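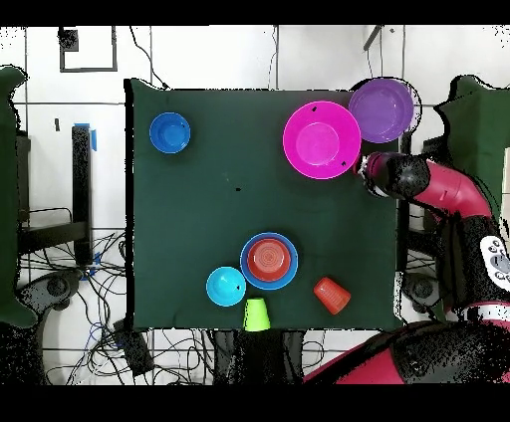
Setting Up a Dish-Stacking Table for Recording

These tips are for anyone collecting examples of tabletop tidying with an arm, whether in a lab or a spare room. Most of them come from the 2784 runs Ayane Sakamoto and I recorded on bowls and cups for the Sterkik project. They are about the table and the dishes. Software is on another page.

Cover the table

Use a plain cloth in one dark color. Green works well under bright plastic, and it cuts the glare you get from a bare top. Pull it tight and clip it underneath. A fold in the middle of the table will tip a light cup, and you will spend the afternoon standing cups back up.

Wash a new cloth once before you use it. Ours shed lint for a week and it stuck to everything.

Choose the dishes

Cheap plastic picnic bowls are fine. Get several sizes and strong colors: magenta, purple, blue, cyan, red-orange. If you write instructions for each run ("put the red bowl in the blue bowl"), every dish needs a color name two people would agree on. We had trouble with purple and magenta until Ayane taped a list of names to the wall.

Buy spares of each. Rims get scuffed by the gripper, and a cracked bowl flexes differently when it is squeezed.

Mix up the starting layout

Do not start every run with the dishes in a tidy row. Leave one bowl already nested in another. Lay a cup on its side. Turn another cup upside down near the edge. Let a big bowl hang over a corner now and then, as long as it is stable.

We change the layout after every run and swap the whole set of dishes after 48. Throwing a die for each dish is quicker than trying to be random on your own. People fall back on the same three or four arrangements.

Grasping bowls

Go for the rim. Bring one finger inside and one outside, and keep the wrist steady while you close. For wide bowls, pick the side nearest the arm so you are not reaching across the other dishes.

Lift straight up before moving sideways. If a smaller bowl is inside, lift slowly or it will rattle around and may hop out.

Fallen cups are harder. Grip across the body near the closed end, lift, turn the wrist, then set it down. Practice this one with the recorder off.

Keep or throw away

Keep a run with a missed grasp if the operator recovered and finished. Mark it as a recovery. Throw out runs where a hand came in to help. Out of one batch of 114 we dropped 22, mostly for that.

Write the label right after the run ends. Labels filled in at the end of the day are wrong more often than you would expect.

Cleaning up

Wash the dishes in warm water with a drop of dish soap and dry them with a soft towel. Skip the dishwasher, as thin plastic warps on the bottom and then rocks on the cloth. Check that nested bowls are dry before stacking them overnight or they will stick together.

Tomomi Miyazaki
Last updated March 17, 2019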